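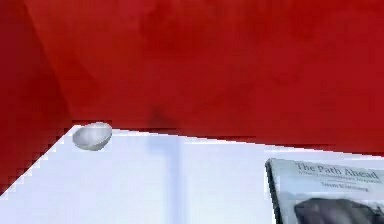 Household Robots at Runitz: Your Questions

Can a robot tidy my house yet?
Parts of it, and we're thrilled to be able to say even that much! Picking up a bowl and setting it down somewhere else goes well most days. Walking into a messy room and working out where everything belongs is still a long way off.

What chores do you work on?
Small ones. Clearing a table, putting a book away, moving things on and off a cabinet, opening and closing drawers. We love these jobs because people do them all day long without a thought, and every one of them is full of surprises for a machine.

Why do you practice in simulation?
Nothing breaks, and we can start over in a second. Our Meramholm set is a plain room with red walls and a gray floor, and we can run the same chore there over and over while everyone is at lunch. Last April we logged 2776 tries at one table-clearing job, and 2367 of them ended the way we wanted.

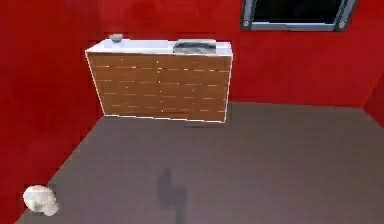

Does a simulated room carry over to a real kitchen?
Some of it does. Reaching and placing carry over nicely. Drawers are harder, as real ones stick, sag and come off their tracks, and ours are much better behaved. We move every skill to real furniture before we get excited about it (okay, we get a little excited first).

What is the hardest thing to pick up?
A thin book lying flat. You would slide it to the edge of the table and pinch it, and teaching that little slide took us 8 weeks. Shallow bowls are friendlier because there's a rim to grab.

How fast is it?
Slow! Our best run at moving one bowl took 52 seconds. You'd have the whole table cleared by then.

What about shop floors?
Further along, mostly because the parts stay the same and so does the bench. Our Celatel project is about sorting parts into trays, and it's a lot of fun to watch.

Can I come see it?
Yes, please do. The Faulkner lab is open to visitors on Thursday afternoons, and kids are welcome.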